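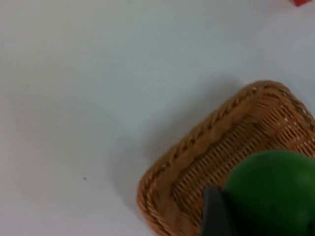 Table Baskets for Shared Kitchens: Report of the Student Project
Qiuyue Cui and Dehua Li

1. Background

In our student house, Skimholm, 34 people share one kitchen. The fruit and other small things were always lying on the tables, and in the evening somebody had to push them to one side before eating. Our project asked a simple question: does a basket on the table help people to keep the surface free, and which shape of basket is the best for it?

We started in September and worked mostly in the time between lunch and 4 p.m., when the kitchen is quiet.

2. Materials

We compared two baskets. The first one is rectangular and woven, in a tan color, with a thick braided rim and rounded corners. The second one, from the shop Clinness, is a round bowl made of steel wire. The woven basket weighs 352 grams and the wire bowl weighs 505 grams. We used white tabletops for both, so that crumbs and small marks are easy to notice.

3. Method

Each basket stayed on the same table for 2 weeks. Every evening one of us wrote down what was in the basket and what was left beside it. We did not tell the other residents what to put inside. We only asked them not to carry the basket to another room, and this rule was broken one time, on a Friday.

We also tried different positions. First the basket was in the middle of the table. Later we moved it to one side and turned it a little, so that the long edges were diagonal.

4. Results

The woven basket was used more than the wire bowl. Residents told us that round fruit, such as green apples and limes, feels safer in it — the high rim stops the fruit when somebody bumps the table. The wire bowl was easier to wash, but it left thin scratches on the table.

The position was more important than we expected. In the middle, the basket took the place of the plates, and people pushed it away at each meal. On the side it could stay, and the larger part of the table was free for eating or for homework.

One weakness of the woven basket is cleaning. Dust collects in the grooves of the braid, and a cloth cannot reach it. Dehua used an old toothbrush with good success, but it takes patience.

5. Limits of the work

We studied only one kitchen, and the residents knew us. Maybe some of them were tidy because they wanted to be kind. We also did not test a basket with a lid.

6. Next steps

The woven basket will stay at Skimholm. Qiuyue will repeat the test in the smaller kitchen at Poon House, where the table stands against the wall.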